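Kitico Art Room, progress report to Rirar Fund
January 22, 2019

Dear Mr. Campos,

The drawing and writing tables are open again after the repair of the floor. We have used 217 large sheets of white paper, a little more than I planned in March. The children like to work big, and they rub out a lot, so many sheets become grey and smudged before they are finished.
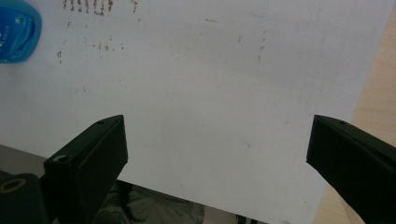 We now keep also the sheets with only faint marks, and use them for a second practice. The new coloured pencils are enough for 13 children. Two of the erasers we bought leave a brown smear, and I will change them for a softer kind.

Still to do: shelves for drying, and a better lamp over the back table. I ask to move the unspent money to these.

Iñaki Manzano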